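Hallo zusammen,

danke für die schnellen Antworten auf meine Budgetmail vom November! Ich hänge die von Maiara unten nochmal dran, weil sie die Fragen stellt, um die ich mich bisher gedrückt habe.

> Am 21. Januar 2018 schrieb Maiara Rangel:
>
> Brauchen wir wirklich 2 Arme? Für Sturham reicht doch einer, solange der Greifer die schmalen Teile packt. Und wer zahlt die Simulationslizenz, läuft die über Batista oder über uns?

Also, zum Greifer: Der Zweifinger aus dem Angebot von Skondstead ist mein Favorit, schon weil wir in der Simulation von Anfang an mit schmalen Leisten und kleinen Klötzchen arbeiten. Große Kartons kommen bei uns ja gar nicht vor - da wäre ein Sauggreifer rausgeschmissenes Geld.

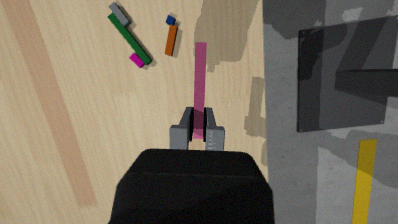
*Sturham, im Januar*

Die rosa Leiste zwischen den Fingern ragt weit über die Spitzen hinaus, und genau wegen solcher Längen hätte ich gern die längeren Wechselfinger mit im Paket. Die kosten 248 Euro das Paar, Lieferzeit 19 Tage. Klötzchen wie das orange oder der winzige blaue Würfel daneben sind eine andere Baustelle, dafür würde ich die Standardfinger behalten.

Zu den Armen: Maiara hat mich überzeugt, ich plane jetzt mit einem. Den zweiten schiebe ich in die Wunschliste für Lildale (ja, die ist schon lang, ich weiß!). Was ich auf keinen Fall streichen möchte, ist der Posten für Tisch und Befestigung. Der frisst zwar fast 27 Prozent vom Rest, aber ein Arm auf einem wackligen Tisch bringt uns gar nichts.

Die Lizenz läuft nach meinem Stand über Batista. Schriftlich habe ich das noch nicht, ich frage dort nach und melde mich dann wieder hier auf der Liste. Wer noch Einwände gegen die Wechselfinger hat: bitte raus damit, bevor ich das Angebot bestätige.

Viele Grüße aus der Werkstatt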